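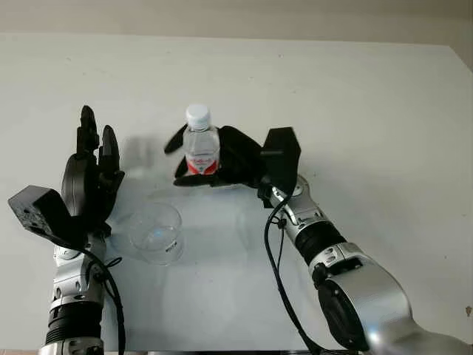 Drirnatberg's shared kitchen will change its cold-drink cups on Wed 27 September, according to a notice sent to tenants by Maximiliano Bustos, who manages supplies for the building. The replacement comes from Jakitz and will be stocked in one size only. Clear plastic stays the standard material. A cup of the current general type, round and slightly tapered, stands upright and empty on a white tabletop, with the surface showing through its sides. Tenants had asked in July for opaque cups, but the request was turned down on the grounds that staff at the refill counter need to see the fill level.

The new cups will be delivered in sleeves of 20. Each floor gets six sleeves at the start of the week, and a reserve of eight is held in the storeroom next to the loading door. Floors that run out early may draw on the reserve, up to two sleeves at a time, and should enter the quantity on the sheet inside the storeroom door.

Lids are a separate matter. The present lids, supplied by Aravena, do not fit the Jakitz rim and will be withdrawn on the same day. Bimell has been asked to quote for a flat lid with a straw slot — delivery terms are still open. Until a lid is chosen, drinks taken outside the kitchen should be carried in a closed bottle.

Cups already on the floors can be used up. Unopened sleeves of the old type should be returned to the storeroom with the label facing out. Used cups go in the plastics bin, emptied and without straws. Hot drinks are not affected by the change.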